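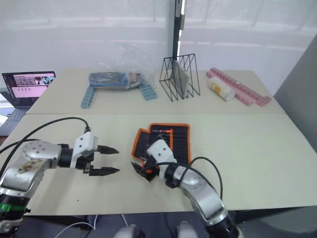
1/ Moving my whole hobby life into one small room, a thread

So we moved in November and I lost my basement. I went from a giant cave full of half-finished stuff to the spare room of a Wamstead rental with one closet and a radiator that clanks. Several of you asked how I fit it all in, so get a drink, this one's long.

2/ The first thing I did was get rid of beads. I had over 3000 of them, sorted by color, then by size, then (because I was going through something) by how much I liked them. I do not bead. I beaded for one winter. A school in Herklow took the lot and I felt ten pounds lighter walking back to the car!

3/ Next was paper. Patterns, printouts, instructions for machines I sold ages ago. I scanned the ones I'd cry over and recycled everything else. It took three evenings and most of a bag of pretzels.

4/ My rule for keeping a tool: can I name the last thing I made with it? Not "I might want this someday," an actual thing. The leather punches passed (dog collar, summer). The soap molds did not pass. The soap molds have never passed anything.

5/ Storage time. I really wanted the Orudano wall cabinet, the one with all the skinny drawers. It's 399 and it's gorgeous and I visited it in the store twice like a sick relative. Then I measured my wall and it would have covered half the window. So, no.

6/ What I bought was shelf brackets and boards from the hardware place on Mohammed Street, and I put them way up high where I was never going to use the wall anyway. Yarn up top, fabric under that, boring stuff behind the door.

7/ Small tools are where I always mess up. In a drawer they turn into soup. A tool roll is the best thing I've found – everything gets a slot, you unroll it, you work, you roll it up. If a slot's empty you know to go look under the table before you vacuum. 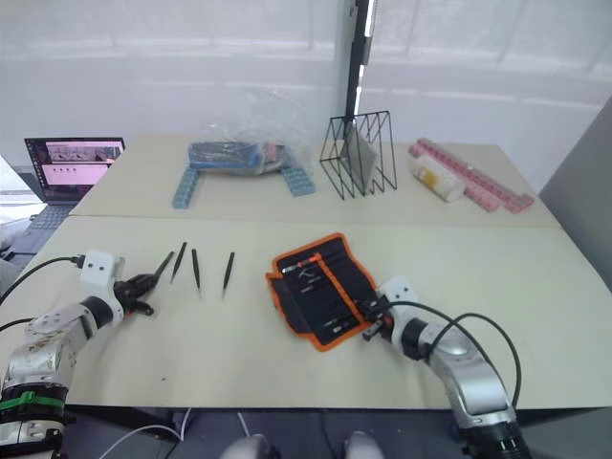 Page last changed: November, 9:40 pm

8/ Tweezers get their own post, I'm sorry. Lay them out side by side before you start, all pointing the same way. I used to grab whichever one was closest and spend half the night swapping. Now I set them down in the order I reach for them and it's so much calmer. Fine tips for tiny parts, an old beat-up pair for anything with glue on it. Never mix those two up!

9/ Light. My old basement had one bulb and I thought my eyes were going. Turns out a window with thin white curtains is the nicest thing you can do for close work, all the glare goes soft. At night I use a clamp lamp and move it constantly.

10/ If you only have room for one big table, think about two smaller ones pushed together instead. You can pull them apart when guests need the room, and they'll go up a narrow staircase. Ask me how I know about the staircase. (The old table lives with my sister now.)

11/ Pale tabletops, by the way. I had dark wood for years and every dropped screw just vanished. The only bad part is that they show every single coffee ring.

12/ Total damage for the room was 700, and a big chunk of that was paint, because the walls were the color of canned salmon. I did two coats and then had to go back for a third by the door.

13/ Somebody asked how I keep it tidy. I set a timer for 30 minutes before bed and put away whatever I can. When it goes off I stop, even if there's still thread on the floor. Some nights I skip it – last night I skipped it.

14/ Still not solved: the sewing machine. It's heavy, it's loud, and the neighbors downstairs have a baby. I've got it on a folded bath mat for now. If anyone has a better trick for the noise, please tell me, I have curtains to hem and they're dragging on the floor.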